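Nous utilisons des cookies pour mesurer l'audience du carnet. Accepter - Refuser - Gérer mes choix

Vendredi, mois de mai - par Orysia Stasiv

Je reprends le carnet là où Gemechu l'a laissé, avec un peu de retard et un café tiède à côté du clavier. On en est donc à l'évaluation de l'offre Volness, le service qui nous livrerait des démonstrations d'essuyage de table filmées du point de vue de la personne, déjà découpées et annotées, pour entraîner le bras Karent de l'atelier. Leur formule d'essai comprend 300 séquences, et si on signe, le lot complet monte à 661. J'ai passé la matinée à regarder, à revenir en arrière, à râler un peu aussi (Gemechu peut en témoigner), et dans l'ensemble je suis plutôt séduite ! Je note tout en vrac, on triera lundi.

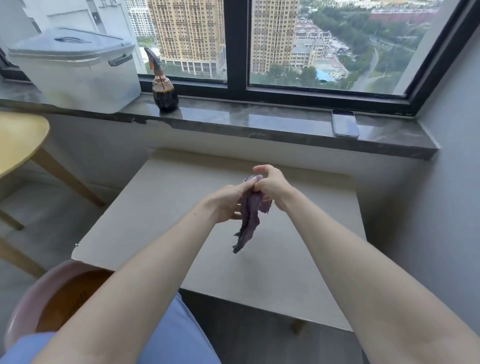 ÉVALUATION FOURNISSEURS / MANIPULATION DE TEXTILES

Première chose, la prise du chiffon. Chez Wolde, l'autre prestataire qu'on avait testé cet hiver, chaque séquence démarrait chiffon déjà à plat sur la table, et notre politique ne savait rien faire d'un tissu en boule. Volness garde les moments où les mains tripotent le chiffon au-dessus du plateau, le tordent ou le replient, on ne sait pas toujours lequel des deux, et c'est justement ce qui me chiffonne (pardon) côté annotation : l'étiquette dit « plier » partout. Je préférerais une étiquette plus large, genre « remettre en forme », quitte à affiner chez nous. À demander.

Les deux mains restent bien visibles quand elles travaillent ensemble, ce qui nous arrange énormément pour l'estimation de pose. J'ai fait tourner notre détecteur sur 34 séquences tirées au hasard et il n'a perdu la main droite que dans 2 d'entre elles. Avec Wolde on avait arrêté de noter, par charité.
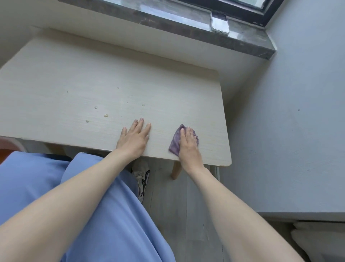 Le point qui m'intéresse le plus pour Karent, c'est la répartition des rôles entre les deux bras. Notre bras gauche ne sert à rien pour l'instant, il attend, replié comme un héron, et Gemechu voudrait le retirer carrément du montage. Je ne suis pas d'accord, et je lui ai montré pourquoi : la main gauche est à plat sur le plateau nu, doigts écartés, pendant que la droite est posée sur le chiffon plié, et il reste une gouttelette juste au-delà des doigts de la gauche. Pour un humain c'est banal, pour nous c'est une posture d'appui à apprendre, et on pourrait très bien mettre un capteur d'effort de ce côté-là. Il a dit « mouais », ce qui chez lui vaut un accord de principe. Autre détail à garder en tête, des gouttes aussi petites sur un bois clair, je doute que notre caméra de plafond les voie. Prévoir un essai avec celle du poignet avant de promettre quoi que ce soit à Dindurthorpe.

Parlons-en, de Dindurthorpe. Leur cahier des charges pour la cantine mentionne « liquides et sauces », au pluriel et sans autre précision, merci à eux. J'ai donc relu le catalogue Volness avec cette idée-là, en cherchant surtout des salissures dispersées, parce que la belle flaque unique au milieu de la table, on sait déjà faire.

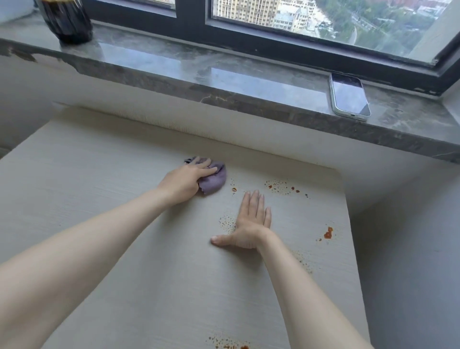

Le catalogue classe tout ça sous une seule rubrique, « éclaboussures », avec un niveau de difficulté de un à cinq dont je n'ai pas compris le calcul. Gemechu pense que c'est la surface touchée, moi je penche pour le nombre de taches. Il faudra leur écrire, et demander par la même occasion si l'état du plateau en fin de séquence est annoté, parce que sans ça on n'a pas de critère de réussite propre et on va encore finir par juger à l'œil, chacun le sien.

À faire de mon côté :
- relancer Volness pour les étiquettes et l'échelle de difficulté
- repasser le détecteur sur le reste de l'essai
- remettre un chiffon sur le banc Karent, l'ancien est raide comme du carton

Gemechu s'occupe du capteur d'effort et du câble qui va avec, celui du tiroir du bas a un faux contact.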